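Home | Topics | Building fabric | Unanswered | Log in
2021-09-09, posted by Neema Waweru

Condensation on new double-glazed rooflight bars

We had a flat rooflight fitted over the back kitchen in Odville. It is a metal grid carrying sealed units, supplied by Brodwood, on an insulated upstand. On cool mornings water forms on the underside of the bars but not on the glass. Relative humidity in the room is 31 per cent above what the hall reads straight after cooking, then it drops. Is this a fault in the units or in the bars? The fitter says it will settle by October.

Kaufmann_K
The units are fine if the glass stays clear. Water on the bars means the metal is colder than the dew point of the room air, so look for a missing thermal break. Ask Brodwood for the section drawing. You want a plastic or resin strip between the inner and outer parts of each bar, continuous through the joints. Older bars made before 2000 often have none. Also check that the upstand insulation runs up to the underside of the outer border. A gap there chills the whole perimeter.

Vumitow
get a bigger extractor. mine was 327 quid fitted and the drips stopped

roofside
A fan will help, but it treats the air and leaves the cold metal as it is. I would do the following in order.

1. Log room temperature and humidity overnight with the door shut, and work out the dew point.

2. Tape a surface probe to one crossbar and another to the border. Compare both with the dew point. Looking up at a lattice from below, it is easy to forget that the border and the narrow bars are different sections and can behave differently.

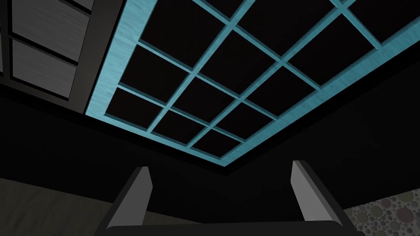

3. If only the border is cold, suspect the upstand. If every bar is cold, suspect the section itself and take the readings to the supplier.

Keep the log. I was quoted some 1421 for replacement bars and the supplier paid once they had seen the figures.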